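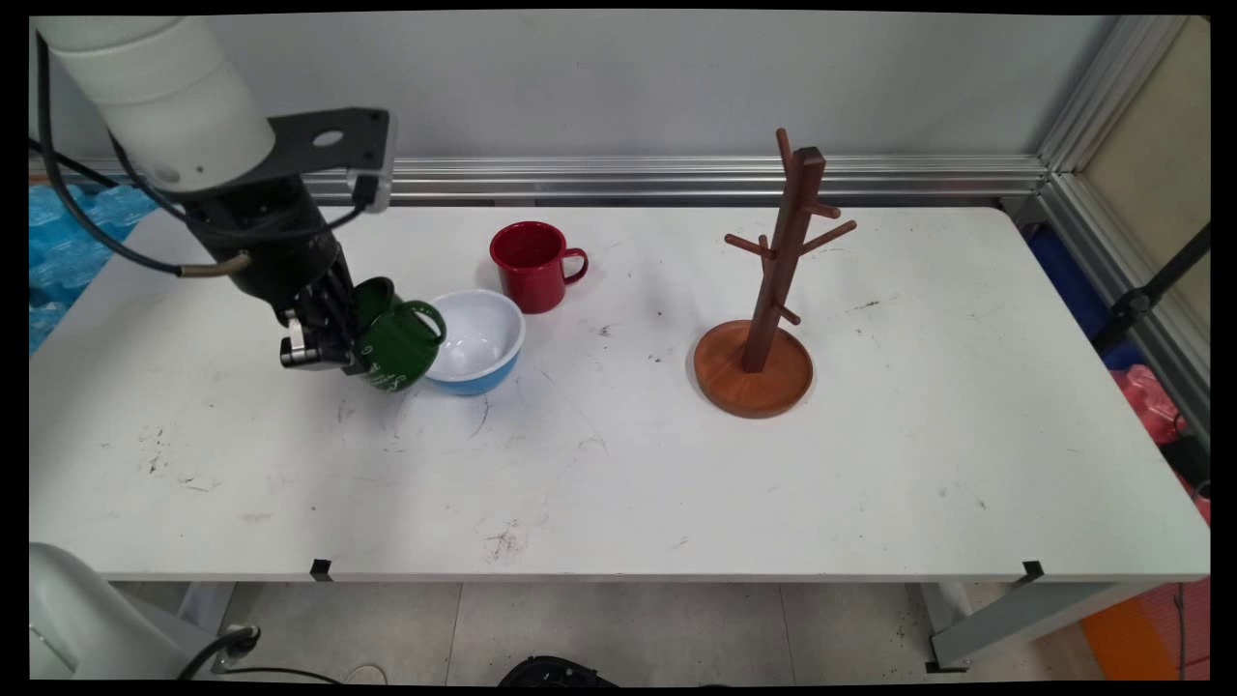

Tomás Aguiar

4. Setting up comeback alerts in Pindero

Pindero sends a notice when an idol or group you follow has a new release, interview or fan meeting. You need a confirmed account before you start.

1. Open Settings, then Artists.
2. Search by stage name. Solo and group entries are separate – follow both if you want both schedules.
3. Under Alert Type, select Comeback, Broadcast or Fan Event.
4. Set your time zone. The default is Korean time.
5. Press Save. A test alert arrives within 2 minutes.

Note: A free account can follow up to 108 artists. Alerts older than June are moved to the archive.

Caution: Dating rumors and other unconfirmed posts come from the Lodhi feed, which is off by default. Turning it on can add up to 3,000 alerts a month.

If no test alert arrives, see error 119 in section 7.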